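공용 작업실 월간 안전점검표 및 점검의견
시설명: 트리드니스 공용 작업실 (Tridness)
점검 시기: 11월, 오전 10시 시작
판정 표시: 양호 / 보완 / 불량

점검 범위는 작업실 본실, 자재 보관실, 복도, 출입구이다. 지난달 보완 항목을 먼저 확인한 뒤 나머지를 점검하였다.
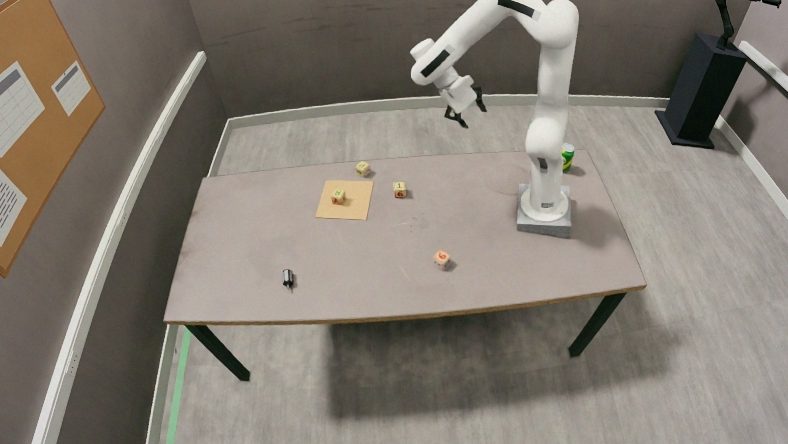
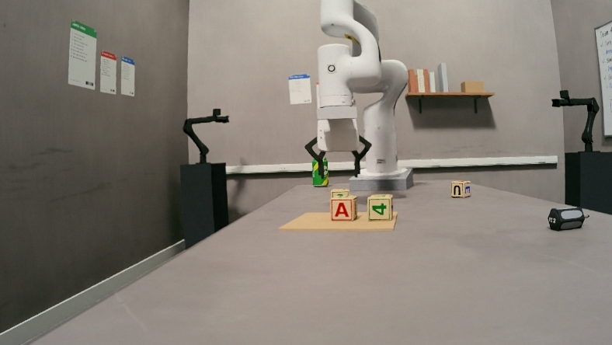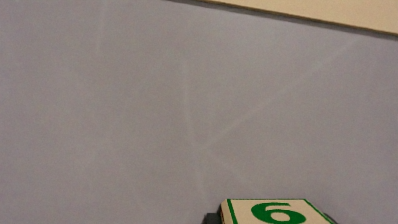
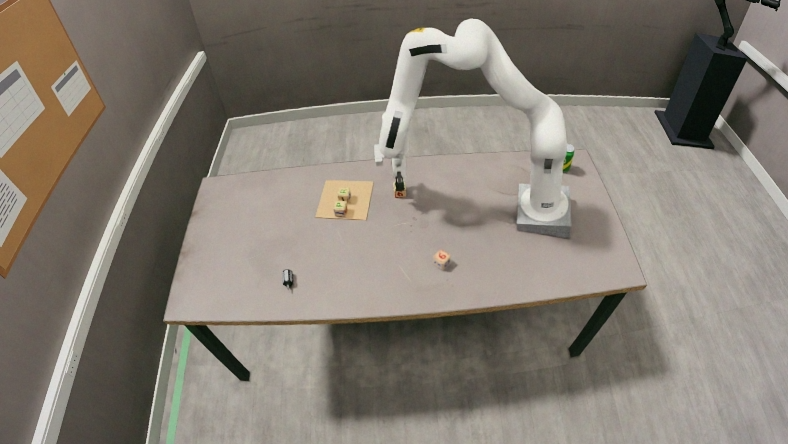 그림 1~4. 작업대 상판(회색 계열)

1. 출입구 및 피난통로
1-1 출입문 개폐 상태: 양호
1-2 복도 적치물: 보완
의견: 자재 보관실 앞에 빈 상자가 쌓여 통로가 좁아져 있었음. 당일 치웠으나 지난달에도 같은 지적이 있었음. 상자는 반입한 날 접어서 배출할 것.
1-3 유도등 점등: 양호
1-4 비상구 안쪽 잠금장치: 양호. 손잡이가 뻑뻑하여 윤활 처리함.

2. 소화설비
2-1 소화기 압력계: 양호
2-2 소화기 위치 표지: 불량
의견: 보관실 쪽 표지가 떨어져 없음. 플라르노(Plarno)에 재주문함. 도착 전까지 임시 표지를 붙여 둠.
2-3 감지기 주변 가림: 양호

3. 전기
3-1 분전반 앞 공간 확보: 양호
3-2 누전차단기 시험 버튼: 양호
3-3 멀티탭 사용: 보완
의견: 정격 2000W 멀티탭에 전기히터와 주전자를 함께 꽂아 쓴 흔적이 있음. 히터는 벽 콘센트에 단독으로 연결할 것. 멀티탭에 멀티탭을 이어 쓴 곳은 없음.
3-4 전선 피복: 양호. 레보프(Levov) 연장선 한 개는 플러그가 헐거워 폐기함.

4. 바닥 및 가구
4-1 바닥 미끄럼: 보완
의견: 출입구 매트 모서리가 말려 올라옴. 양면테이프로 고정하였으나 오래가지 않을 것으로 보여 다음 점검 때 교체 여부를 정함.
4-2 작업대 흔들림 및 모서리: 양호
4-3 선반 벽 고정: 양호. 관리번호 273 선반은 나사 두 개를 다시 조임.
4-4 선반 상단 중량물: 보완
의견: 페인트 통이 맨 윗단에 있어 아래로 옮김.

5. 환기 및 조명
5-1 환풍기 작동: 양호. 토로드센(Thoroddsen) 제품, 소음이 지난달보다 커서 날개 청소를 요청함.
5-2 조명: 보관실 등 한 개가 깜박임. 보완.
5-3 창문 잠금: 양호

6. 구급 및 비치물
6-1 구급함: 보완. 밴드와 거즈 부족, 소독약은 사용기한이 지나 새것으로 교체.
6-2 비상연락망 게시: 양호. 전화번호 한 줄이 옛 번호라 수정하여 다시 붙임.

다음 점검 시 우선 확인: 1-2, 2-2, 3-3, 5-2
수리비 영수증은 점검표 뒷면에 붙여 보관함.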